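The Second Key

Last updated: Thursday, June 25, 2020

The letter from Hastby came in January, and Sena Ametepe read it standing up in the hallway with her coat still on. 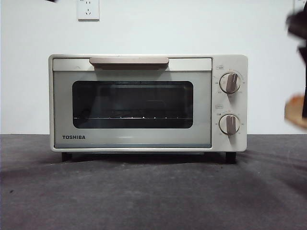
It said that her aunt's apartment had to be cleared by the end of the month. The building belonged to the Kariuki family, who had bought it from the old owners and wanted to put in new pipes. They were sorry for her loss. They enclosed one key and said there should be a second, which the tenant had signed for when she moved in, and that a missing key would be charged to the estate.

Sena put the letter in her bag and took it to work with her. At lunch she read it again. She hadn't seen her aunt in six years. They had talked on the phone at New Year's and on birthdays, and her aunt had always been the one to hang up first, saying the call must be costing a fortune.

She took the Friday off and caught the early train. It was 369 miles, with a change at Illberg, where the waiting room was closed and people stood on the platform stamping their feet. A man with a cello case asked her whether this was the side for Hastby. She said she thought so. He stood next to her after that, as if she'd promised something, and when the train came in on the other side they both had to run for the stairs.

He sat across from her and got his breath back.

"Visiting?" he asked.

"Clearing out an apartment."

"Ah," he said. He looked at the cello for a while. "I did my father's. Take more boxes than you think."

She hadn't brought any boxes. She had a roll of trash bags and a sandwich.

The building was on a hill behind the bus station. Her aunt had lived on the third floor for most of her life, and the name on the bell was written in the square capitals she used on envelopes. The key was stiff. Sena had to pull the door toward her and lift before it would turn, and as she did it she remembered that she'd been shown this when she was nine. Pull, lift, turn. Her aunt had made her do it over and over on the landing until a neighbor came out to see what the noise was.

It was cold inside. She found the heat and turned it on, and then walked from room to room without touching anything. The bed was made. There was a calendar in the kitchen with the dentist written on it, and the library, and after that nothing.

She started with the closet because clothes were easy. She had decided this on the train. Coats went in one bag, shoes in another. She checked the pockets for the key and found bus tickets, cough drops and a folded list that said eggs, stamps, call S. There was no date on the list. She put it in her own pocket and carried on.

By three o'clock she had filled eleven bags and was hungry. She ate the sandwich on the edge of the bathtub, which was the only place that didn't feel like somebody's seat.

The neighbor came at four. She was very old and held on to the door frame while she talked.

"You're the niece," she said. "The one with the door."

"Yes."

"You drove my husband out of his mind."

"I'm sorry."

"He's dead now," the neighbor said. "Are you keeping the plates?"

Sena said she hadn't gotten to the plates. The neighbor said there were two blue ones on the top shelf that she'd always liked, and if they were going to be thrown out she would rather they were thrown out in her direction. Sena got up on a chair and found them. They were wrapped in newspaper, and behind them was a cookie tin.

She gave the neighbor the plates. The neighbor turned one over, read the back of it, and nodded.

"Ceravitz," she said. "I told her they were. She said they came from the market."

"Maybe they came from the market."

"Everything comes from somewhere," the neighbor said, and took them home.

Sena put the tin on the kitchen table and didn't open it. She did the drawers. She did the shelf with the phone books on it. She called the number on the letter to ask how much they charged for a key, and a young man told her it was 100, but that his mother sometimes let it go if people left the place clean. He asked if the heat was working. She said it was. He sounded surprised.

When it got dark she opened the tin. She had expected photographs, or money. It was full of letters, and it took her a moment to recognize the handwriting because it was her own. They were from the summer she was nine and the few years after it, when her mother had made her sit down on Sundays and write. Most of them were short. Dear Auntie, it is raining. Dear Auntie, I have a new tooth. There was one that only said Dear Auntie, I have nothing to tell you, and her aunt had underlined this in red pencil and written the day she got it in the margin.

She read some 2 dozen of them and then stopped, because they were all more or less the same and she was getting a headache.

Under the letters were a few that had never been sent. They were in the square capitals, on thin paper, and they were addressed to her at places where she used to live. The first one said:

DEAR SENA, THANK YOU FOR TELLING ME ABOUT THE TOOTH. I HAVE NOTHING TO TELL YOU EITHER BUT THE WINDOW IS OPEN AND SOMEONE DOWNSTAIRS IS FRYING ONIONS.

The others went on like that. A bus had been late. A shop had closed. A cat had been on the stairs and had gone away again. None of them was longer than half a page, and they all stopped without a signature, as though she'd been called to the door and hadn't come back.

Sena turned the heat down and slept on top of the bed in her coat.

In the morning she carried the bags to the curb. It took many trips – she lost track of them – and the neighbor watched from the window and once pointed at a bag that was splitting. A man from the thrift store came for the furniture. He wouldn't take the mattress and he wouldn't say why. She washed the kitchen floor, and then the hall, moving backward toward the door with the bucket.

She found the second key when she unplugged the phone. It had been taped to the underside, with a strip of paper folded around it. The paper said S., in pencil, and under that: PULL, LIFT, TURN.

She stood on the landing with a key in each hand. The letter said to leave both in the mailbox downstairs. She locked up, and the lock was as stiff as ever, and across the hall the neighbor called out to ask whether that was her.

"It's me," Sena said.

"Do you want tea?"

Her train was in an hour. She thought about the platform at Illberg.

"I've got the tin with me," she said. "I'll have to put it down somewhere."

"I have a table," said the neighbor.

On the way out, later, she stopped at the mailbox and dropped in one of the keys. She wrote a note to say that the heat worked, that the floor had been washed, and that they should add the other key to the bill.

Contact | © 2020 All stories remain the property of their author | Back to top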